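ハンドヘルド型グリッパーの比較試験における指先形状と広角カメラの評価方法について

投稿者:Duván Grajales
カテゴリー:エンドエフェクタ・把持

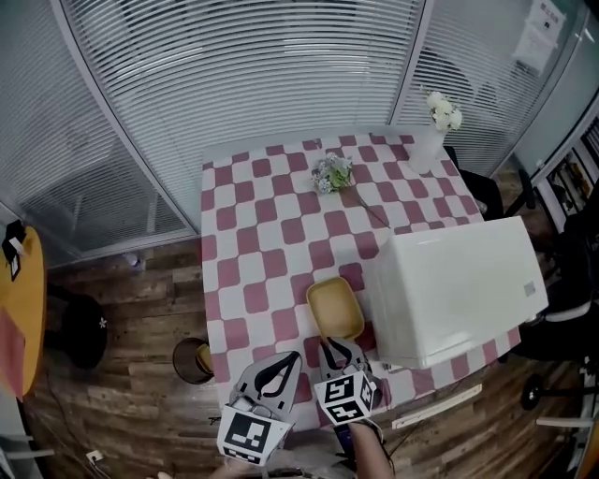

当部署では、教示データの取得に用いるハンドヘルド型グリッパーとして、Velleck製とNägeli製の2機種を比較しております。前者は爪状に湾曲した白色樹脂の二指で、各指の背面に四角いマーカーブロックを備えています。後者は平行な平板指です。対象物は、縁のわずかに立ち上がった浅い黄色のトレーをはじめとする卓上の小物です。

現時点で判断に迷っている事項は次のとおりです。

・浅いトレーの縁を把持する場合、湾曲指と平板指のいずれを標準とすべきか。
・広角レンズの周辺部では、テーブルクロスの格子が外側へ湾曲して写る。この歪みは、マーカーによる指間距離の推定にどの程度影響するか。
・柄物のクロスを敷いた状態で評価を続けてよいか。

試行は1機種につき520回を予定しております。4月中に機種を選定する必要があるため、同種の比較を実施された方のご意見を伺えますと幸いです。

Ihor Karpenko

順にお答えいたします。

指先形状については、トレーの縁に限れば湾曲指に利があると考えます。先端を縁の下に差し入れやすく、進入角度の許容範囲も広くなります。ただし、紙や薄板のように机面に密着した物では、平板指の方が安定した結果を得ております。対象物の種類ごとに成功率を集計し、全体平均のみで優劣を決めないことをお勧めします。

カメラについては、魚眼モデルによる内部パラメータの校正を先に行ってください。未補正の画像から指間距離を求めますと、マーカーが画像の端に寄るほど誤差が大きくなります。校正後、ノギスで開度を測りながら全閉から全開まで数段階で記録し、推定値との差を表にしておけば、両機種を同じ基準で比較できます。下側のマーカーは画像の端に近づきやすいため、検出率も左右別に記録されるとよいでしょう。

格子柄のクロスは、自己位置推定には特徴点が多く有利に働くことがあります。一方、同じ模様の繰り返しは誤対応の原因にもなります。無地の条件を一つ加え、結果を分けて報告するのが妥当です。

Clerklow技術相談窓口

弊方では、Ludaの制御器と組み合わせて湾曲指を使用しております。3000回の開閉を終えた時点で指の根元に遊びが生じ、マーカーによる開度の値がずれましたので、再校正を行いました。520回であれば途中の再校正は不要かもしれませんが、開始時と終了時の全閉値は控えておかれることをお勧めいたします。

なお、平板指については使用実績がございませんので、回答を差し控えます。

Duván Grajales

ご回答ありがとうございます。金曜日に魚眼モデルでの校正を実施し、その後、無地の条件を加えて試行を開始いたします。全閉値の記録も手順書に追加いたしました。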